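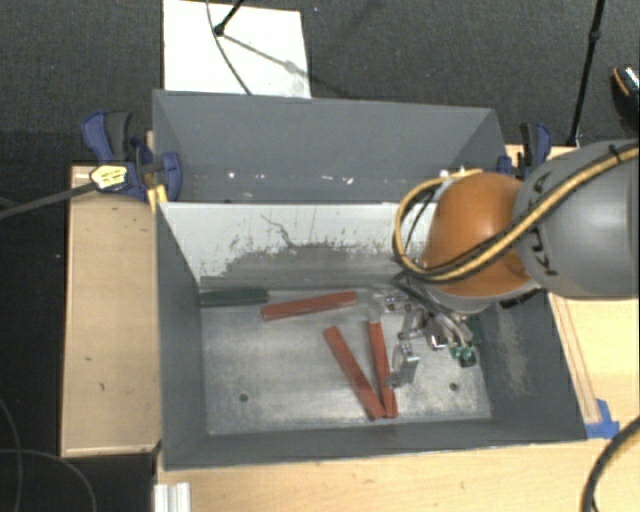 *Slide 1. Grey metal bin, robot arm reaching in from the right.*

# Barrel ageing and topping at Fundomham

**Slide 2: scope**

- Talk covers one white, one cellar, one winter. Fruit from the Terley block only.
- Reds are in the second half of the session. Skip any questions on them until then.
- Handout has the full lab sheet. Don't read it out.

**Slide 3: the lots**

- 1,848 litres pressed, settled overnight, racked to oak.
- Two lots: new barrels and fourth-fill barrels. Same yeast, same cellar temperature.
- Ruchti is the name on the label for the new-oak lot, Sundetti for the older oak. Say this twice, people mix them up.

**Slide 4: topping**

- Topped every 18 days until February, then weekly.
- Losses were higher in the new oak for the first 60 days. After that the two lines on the chart run together.
- Point at the kink in the chart. It is a missed topping, not a change in the wine.
- Topping wine came from a steel tank of the same pressing. Kept under gas.

**Slide 5: sulphur and malolactic**

- No sulphur added until malolactic was complete.
- Older oak finished first by almost 4 weeks. Cause not known. Position in the cellar is one candidate: those barrels were nearest the inner wall.
- Free sulphur checked at each topping from then on.

(Pause. Pour the first pair of glasses.)

**Slide 6: tasting**

- Ruchti on the left, Sundetti on the right.
- Ask for notes on texture before aroma.
- Volatile acidity is the same in both within the error of the test. If someone reports a difference, ask which glass and move on.

**Slide 7: next vintage**

- Swap the barrel positions and keep everything else fixed.
- Log the cellar humidity daily. Last winter's readings have gaps.
- Break, then reds.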